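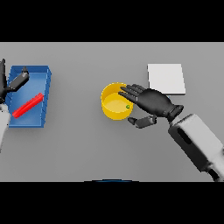
Bench and Storage Check, Unit 3061, Simanjuntak Building
Checked by: Lies Jacobs
Period: March, morning round, started 8:15 a.m.
Marks used: OK, FIX, N/A

1. Aisles and exits
Main aisle clear to the full painted width: OK
Rear exit opens from inside without a key: OK
Exit sign lit: FIX
Comment: Sign over the rear door flickers. Same remark last month. Work order sent to Nurnico.

2. Fire equipment
Extinguisher by the sink, gauge in green: OK
Extinguisher by the loading door, gauge in green: OK
Tags signed for the month: FIX
Comment: Loading door tag was blank. Signed during the round.

3. Electrical
Cords free of cuts and tape: OK
Power strips not chained: FIX
Comment: Two strips joined under the packing bench. Separated and the spare returned to the cabinet. The bench needs its own outlet if the label printer stays there.
Panel door closed, clear space in front: OK

4. Shelving
Load labels readable: OK
Heavy items on the bottom two levels: OK
Uprights anchored to wall: OK
Comment: Stareo rack in bay 2 has a bent foot plate. It holds for now. Do not go over 1000 lb on that rack until the plate is replaced.

5. Benches
Tops wiped down at end of shift: OK
Small parts kept in trays or cups: OK
Knives closed when not in use: FIX
Comment: One open blade on the packing bench. Spoke to the shift lead.

6. Chemicals
Containers labeled: OK
Lids on: OK
Tuteo cleaner stored below eye level: OK
Data sheets in the binder: FIX
Comment: Sheet for the Tuteo cleaner is the old version. New one requested.

7. Eyewash and first aid
Eyewash run until clear: OK
First aid box restocked: OK
Gloves, box of 100, unopened spare on hand: N/A
Comment: Gloves are now kept in the front office.

Open items go to the April round. Copy to the front office.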